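# Teaching fellow in clinical skills, Grunach Hospital

We are looking for a teaching fellow to help run the third-year and fourth-year student placements at Grunach. The post is for 2 years, 40 hours a week, split between the wards and the teaching rooms on the Matoušek corridor. It suits a doctor who has finished foundation training (or the same thing elsewhere) and has not yet settled on a specialty.

Most adverts for this kind of job promise "protected teaching time" and "a vibrant learning community". I have read a good many of them and worked in two of the hospitals that wrote them. Protected time is usually the first thing to go when the rota has a gap. Ours has been raided too, mostly in winter, and I would sooner you heard it from me now than from the rota office later.

## What the work is

- Bedside teaching in small groups, normally before the ward round and again after lunch
- Running the practical sessions: cannulas, catheters, blood gases, prescribing
- Marking logbooks and sitting in on the end-of-placement assessments
- One evening on-call shift a week in the acute medical unit, paid at the usual rate

You will have up to seven students at a time. They arrive with very different amounts of ward experience, whatever their school's paperwork says, and the first week goes on finding out who has examined a real patient and who has watched a video of it.

We use Brultelon for logbooks and sign-offs. It was sold to us as a way of saving time. I can't say I've noticed. It does stop students from losing their forms, and you will be shown how to use it on your first morning.

## What we ask for

Full registration, a current life support certificate, and some teaching you can talk about in detail. A teaching diploma is welcome but won't count for much unless you can tell us what you changed after doing it. Please don't send student feedback scores. Everyone's are excellent.

There is a study budget of 2,000 euros for the whole post. You may spend it on a course, a conference or part of a master's degree. The Grandus Foundation pays for it and asks for a one-page report afterwards, and they do read them.

Research is possible. Past fellows have been told it was "encouraged", which meant doing it at home. If you have a project in mind, say so in your letter and we'll tell you whether the hours exist. They may not.

Accommodation on site is available for the first three months. After that you will need to find your own, and rents in town are higher than people expect. The office is shared with the other fellow, and desks are allotted when you start.
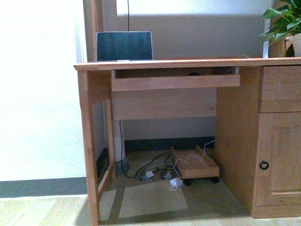
Bořivoj Jelínek, asked to read this advert before it went out, thought it undersold the job: the on-call shift was where he learned most of what he later taught, and he'd have liked a second one. He also said the logbooks were worse than I make out.

I have left the on-call at one shift. Applicants who want more can ask, and they should get the answer in writing.

## How to apply

Send a CV and a letter of no more than two pages to the medical education office by the end of June. In the letter, describe one teaching session that went badly and what you did the next time. Interviews are held in person and include a short session with real students, who will be asked for their views before the panel gives its own.

Informal visits are welcome. Come at 8 a.m. if you want to see the teaching as it is, and ring the office first so that someone can let you on to the ward.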